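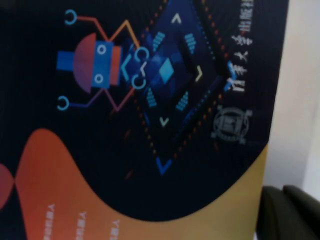
Figure 7. Illustrated banner at the entrance to the second hall. Photo: Minttu Saarela.

4.2 Character figures and reading direction

The banner in Figure 7 belongs to the group we call figure-led: a drawn character carries most of the surface, and the lettering is set apart from it in its own column. Of the 103 banners recorded in January, those in this group were the easiest to code for color and the hardest to code for layout. The difficulty lies in deciding which element a visitor is meant to take in first.

The robot in Figure 7 is built almost wholly from plain shapes. Its head is a half-circle dome running from purple to red, set against a blue rectangle with two ringed eyes. Nothing in the face suggests a mouth or an expression. We coded it as "neutral", as we did for most characters drawn in this flat manner. The limbs are thin zigzag lines that end in cyan hooks, and two of these touch the edge of a large diamond. Under our coding rules a touch of this kind counts as a link between character and object, whether or not the character seems to hold the object.

The diamond gave more trouble. It is drawn with layered blues and a glossy center, while the robot beside it is flat. Two styles of rendering on one banner were coded as "mixed", and the coders agreed on this without discussion. They did not agree on the four chevrons around the center. One coder read them as direction keys, the other as ornament pointing outward from the small pale diamond in the middle. We kept both readings in the data and left the item out of the agreement score. The striped blocks between the arrows were coded as ornament by both.

Color is more regular. The dark navy ground sets off the cyan and white, and the warm tones are gathered in a large orange wave along one side and repeated in smaller areas: part of the dome, an orange-red band, the dotted outline of the diamond, a few red dashes. Liao's scheme for printed displays would place this in the "cool ground, warm accent" class. We follow the scheme here, with one change – white is treated as part of the lettering and left out of the palette.

The Chinese text is mostly white, with a couple of characters in blue, and its size varies along the column. Size changes within a single column were entered as a separate variable, as were changes of color. We did not code the meaning of the wording at this stage. That work is reported with the interviews in Section 6.

Banners were coded in the direction in which the character stands upright, regardless of how they were turned in the photograph. This matters for the chevrons and for any item coded as "above" or "beside". An earlier trial at the Puvar site used the direction of the photograph instead, and the position codes from that trial could not be compared with ours – they have been dropped from Table 9.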